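Voice assistant drops the second half of a two-part command
Smart Home and Voice > Troubleshooting

Hala Tannous
Posted Friday

I have a Wallik speaker in the kitchen and a second one in the hallway, both on the same account and the same firmware (build 977). Single commands work. Compound commands mostly don't. "Turn off the hall light and set a timer for 40 minutes" turns off the light and then stops. No error tone, no spoken reply about the timer. The activity log shows the full sentence transcribed correctly, so the microphones are hearing it.

What I have tried so far:
Restarted both speakers.
Removed the hall light and added it again under a different name.
Switched the language setting from English (UK) to English (US) and back.
Retrained the voice profile.

The hallway unit does it more often than the kitchen unit. It worked until August. Is there a setting for this, or has the feature been pulled?

Gwawr Cadwaladr
Lirnside

It has not been pulled. Compound commands depend on an option called Linked Requests, and the August update moved it from the account level to the device level. On any speaker that was already set up, the new device-level switch defaults to off. The speaker then parses the sentence, runs the first intent it can match and discards the rest without a message. That fits what you see in the log: transcription is complete, execution is not.

To turn it on, open the app, select the speaker, then Speech, then Request Handling, then Linked Requests. You have to do it for each speaker separately. Wait for the light ring to blink once before you close the page, otherwise the change is saved in the app but not sent to the device.

Two other things to check. First, the limit is 2 actions per sentence. A third one is dropped even with the option on. Second, timers and alarms are handled on the speaker itself, while lights go through the hub. If the hub is slow to answer, the speaker can close the session before it reaches the timer. Put the timer first in the sentence and see if the result changes. If it does, your problem is hub response time and the switch will only fix part of it.

The difference between your two units is probably the hub. Compare signal strength for each under Network Details.

Wálter Benavides

same thing at my place, I just say two commands. takes a second longer. also check nobody named a room "and" something, we had a room called Bed and Bath and it split the name in half every time

Cempaka Wijaya
Abu Hammour

Gwawr's path is right for the phone app. In the desktop app the same switch is under Devices > Advanced, and there you can tick several speakers and apply it to all of them at once. The desktop version also shows the reason code for each dropped request. Code 40 means Linked Requests is off. If you see any other code after enabling it, post it here with the exact sentence you spoke.

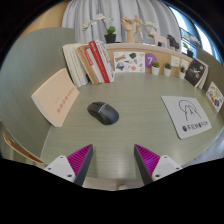
Does turning on Linked Requests also let the speaker keep listening after it replies?

Continued listening is a separate option called Follow-Up, in the same Request Handling menu. It stays off unless you enable it, and neither setting changes the other.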